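Search this site
Enter keywords
Go

Progress Report to the Naltora Fund
Good practice for shared robot arms in small workshops
Submitted by Tala Karam, project lead
30 Sep 2022

Dear friends at the Fund,

Thank you, first of all, for your patience with the timing of this report. I had meant to send it before the second round of site visits, and then the visits kept producing things I wanted to put in it, and so it grew. I think you will find it more useful for the wait, and I have tried to keep to the headings you gave us, though I wandered a little in the middle.

Where we are

You funded us to write, test and publish a plain-language code of practice for workshops that share one or two robot arms among many people. The big plants have safety departments and thick binders. Our readers have a bench, an arm, a power strip and a rotating crowd of users, some of whom started last week. We set out to give them something they could read over a cup of coffee and then really use, and I am happy to say we now have a full draft that has been through two rounds at both partner sites, Cunier and Garg.

The draft has 22 rules. It began with 44, and I would like to claim that we cut it in half by careful method, but a good part of the credit goes to the evening crew at Cunier, who told us very kindly that they had stopped reading on the second page. We merged what overlapped, moved the background reading to an appendix, and dropped several rules that only repeated what the arm's own manual says. What remains is grouped by when you need it: before power-on, while the arm is moving, when you reach in, and at the end of the shift.

What we learned at the sites

Cunier runs its arm nearly all day, with a handover at lunch and another late in the afternoon. Their trouble was always at the handover. The person leaving knew that the gripper had been acting up, or that the speed limit had been raised for a test, and the person arriving did not. Rule 6 asks for a spoken handover at the arm itself, with the log sheet in hand, and for the speed setting to be read aloud. People felt silly doing this for the first few days (so did I, when I joined them!) and then it simply became part of the routine. The supervisor there has asked to keep it whatever we decide in the final version, which pleased me very much.

Garg is a quieter place, with fewer users and longer jobs, and the problem there was nearly the opposite. The same people use the arm so often that the checks had faded into habit. On our first visit the log sheet was filled in beautifully, every box ticked, and yet when we asked three users what the box marked "fingers" meant, we got three different answers. One thought it was a reminder to keep their own fingers out of the way, and I can't blame them, given how we had worded it. The box now reads "gripper fingers: screws, pivots, pads," and the rule behind it has been rewritten from scratch.

That rewritten rule, number 9, has probably taken more of our time than any other, so let me say a bit more about it. It covers the gripper check at the start of each shift. The user pauses the arm, locks the control pendant, and then looks over both fingers from the outside in: every visible screw head, the pivot where the finger sections meet, the face of the rubber pad, and the seam of the housing. Nothing is to be tightened at this stage. If a screw looks proud or a pad looks worn, the user writes it down and calls the named keeper of the arm, who decides. We had long discussions about whether ordinary users should be allowed to tighten a screw themselves. Garg was for it and Cunier was against it. We have gone with Cunier for now, mostly on account of thread damage from the wrong driver, but I would be glad of the Fund's opinion.

Pads deserve a paragraph of their own. A pad with a slightly worn surface is normal and may have a good deal of life left in it, and we found that users either ignored wear completely or wanted a new pad at the first scuff. Our draft asks for a pad to be looked at closely by the keeper after every 1,000 grips, and at any time somebody notices a part slipping. That figure is a starting point that we chose together with the two sites. It will certainly need adjusting for workshops that handle rough or heavy parts, and we say so in the text. 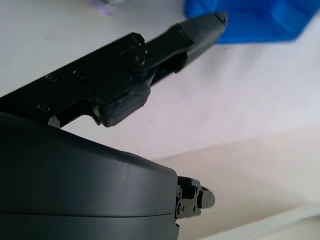
Rule 9, gripper check: finger plates with their screws and pivot, and the rubbery pad beneath.

The companion rule is number 10, on keeping the work surface tidy. A pale, plain tabletop makes dark gripper parts much easier to see, and it makes a dropped screw easier to find too. We recommend one wherever the budget allows. We also ask that only the objects for the current job stay within reach of the arm, with the rest in a bin to the side.

What has gone less well

I should be open about the printed cards. Drestum, who are handling our layout and printing, delivered a lovely first set, but the type was too small to read from where a user stands, and that was our fault for approving it on a computer screen. The second set is larger and has been taped up at both sites since the summer. We paid for the reprint out of the travel line, where we had some room, and your office has the revised budget.

We are also behind on the translated edition. The text kept changing, and it seemed wrong to ask a translator to chase it. I now think we should freeze the wording before any translation begins, and I have moved that task to the end of the plan.

Next steps

Between now and December we will run the last round at both sites, settle the question of who may tighten what, and write the short guide for keepers, which several people have asked for and which was never in our original plan. It will be roughly four pages long. The final code should reach you before the holidays, together with the blank log sheets, so that any workshop can copy them freely.

If anyone from the Fund would like to come along on a visit, please do write. The people at Cunier and Garg have been generous with their time, they are proud of what they have helped to shape, and I know they would enjoy walking you through a handover.

With warm thanks,
Tala Karam

Related items
Shared arm log sheet, second version
Handover at the arm: notes from Cunier
Choosing a keeper: draft outline
Comments received on the first draft
Earlier reports to the Naltora Fund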